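Slides 9 to 12, paper and binding (talk for the Brornelstead craft weekend, 17 Aug 2024)

OK so this is the part I was most excited to get to! Say hi to the back row again, check they can hear.

Start with the Tastance zine. Forty pages, my very first one, and I stapled it so badly that the middle spread fell out in the mail (hold it up, let people laugh). Then pass round the Gosar sampler while I talk. Ask for it back this time!!

Main thing I want them to take home: a booklet has to open. It sounds silly, but I spent all of January folding thick card against the grain and wondering why my pages kept springing shut. Fold one sheet each way, live, and let the front row feel the difference.
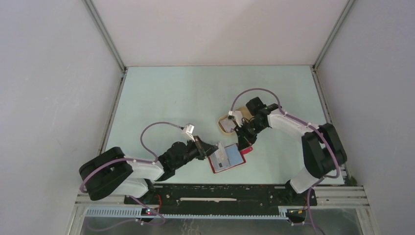

Then flattening. I press mine overnight under the big cookbooks, spine out, and I run a bone folder down the crease before the staples go in. Mention that 50 is the most copies I'd ever do by hand in one go, my thumbs just quit after that.

Seok paper question will come up, it always does. Say yes, I like it, no, it isn't cheap, and buy one pack before you buy ten.

Water. Next slide is covers.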